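Betport, the laundry bay

The arms came to the Betport laundry in July and took over picking up cloths, a job all of us had claimed to hate. We now spend the shift tidying up after the arms and feel strangely protective of the old job.
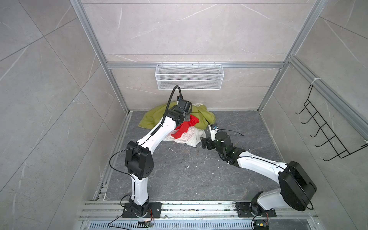
Red is in the gripper, white lies beside it.

Soo-ah Jang says her back has stopped hurting and her patience has started. She used to get through 60 cloths before coffee and would like that written down somewhere.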